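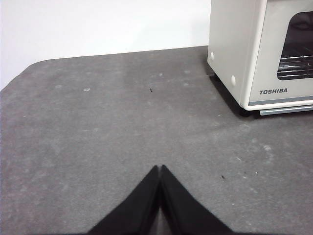 3.2 Student Task Design

Each team in the Valtalar course designed one kitchen task and collected its own demonstrations. Teams worked in pairs at a shared bench, one student guiding the arm and the other keeping the log. The 11 teams recorded 952 demonstrations in total, of which 48 were set aside for testing.

Figure 4. Wrist camera view of the toaster oven station, with the gripper fingers nearly closed over the tabletop.

Teams were required to write down their success criteria before recording began. Where two students disagreed on the outcome of a trial, the trial was scored as a failure. Each trained policy was then run 10 times by a different team, following the Jandura protocol described in Section 2.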